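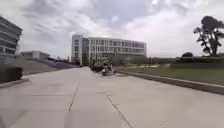
4. Care of large-slab concrete paving

Applies to pedestrian forecourts and approach paths laid with the Prondari slab system and sealed with Viment joint compound. Read section 3 before starting work.

4.1 Checking the joints

1. Close the area to scooters, motorbikes and delivery vehicles. Leave one route open to the building entrance.
2. Sweep the joint lines with a stiff brush. Do not use a wire brush on Viment compound.
3. Start at the building end and follow each joint to its far edge. Take the long joints first, then the diagonal ones.
4. Mark any place where the compound has sunk more than 5 mm below the slab face.
5. Enter each mark on the joint plan by slab number.

Note: Lighter and darker patches in pale concrete are normal and are not a fault. Do not grind or paint them.

4.2 Washing down

1. Fit the fan nozzle to the washer. Set the pressure to no more than 108 bar.
2. Hold the nozzle at least 347 mm from the surface.
3. Work away from any steps, so that dirty water does not collect against the lowest tread.

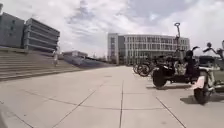 4. Rinse the steps separately, from the top tread down, at low pressure.
5. Let the paving dry fully before refilling any joint.

CAUTION: Wet treads are slippery. Put out barriers at the top and bottom of each flight and leave them in place until the stone is dry.

4.3 Refilling a joint

1. Cut out the loose compound with a Wostero joint knife - the narrow blade only.
2. Blow out the dust and press in the backing strip.
3. Fill to just below the slab face. Smooth in one direction.
4. Keep foot traffic off for 9 hours. Keep wheeled traffic off until the compound passes the thumb test in section 3.

Note: Matlala edge sealer must not be used over fresh compound. It stops the joint from curing and the whole length will have to be cut out again.

Continue to section 5, Drain channels and gratings.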